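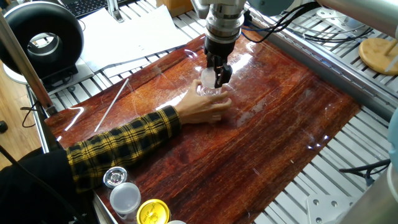
How long does the first backup of a new server take?
Depends on how much is on the disk. A small server with one site is usually done over a lunch break, a full mail server needs the night. Later runs only copy what has changed.

4. Setting up nightly backups

Before you start: you need the root login, the Enavus control panel open in another tab, and a storage bucket already made (section 3). Plans on the old Flandeto panel have different menus, use the April version of this guide for those.

4.1 Turn the agent on

1. Log in to the panel, pick your server, open Backups.
2. Press Enable agent. Wait for the green dot.
3. No dot after 3 minutes? Firewall, nearly always. Open outgoing port 3100 and press Retry.
4. Copy the agent key. Shown once only. Lose it and you have to make a new one.

Note: changing the key does not delete old backups. It does stop the next run untill the new key is pasted in.

4.2 Choose what to save

1. Tick the folders. Home, web and mail are ticked already.
2. Databases are seperate — tick Dump databases first or you get half-written files.
3. Leave out cache and temp folders.
4. Press Save. Then Save again on the summary page, easy to miss.

Caution: do not point the backup at a folder on the same disk. It fills up, the server stops, and the copy goes down with it.

4.3 Schedule

1. Set the start time. Server time, not yours.
2. Set how many copies to keep. Default is 3.
3. Warning email goes out when the bucket passes 68 per cent. Change the address under Alerts, otherwise it goes to whoever opened the account.

4.4 Test a restore

1. Pick one small file from last night's run.
2. Restore to a new folder, never over the live one.
3. Open it. Check the date and the owner.
4. Same again with one database, into an empty test database.

Caution: a full restore overwrites everything, users and passwords included. Take a snapshot first.

Moving over from Wunano: old archives can be read but not added to. Keep them till the first full run here has finished — then carry on to section 5.

Last changed 21st June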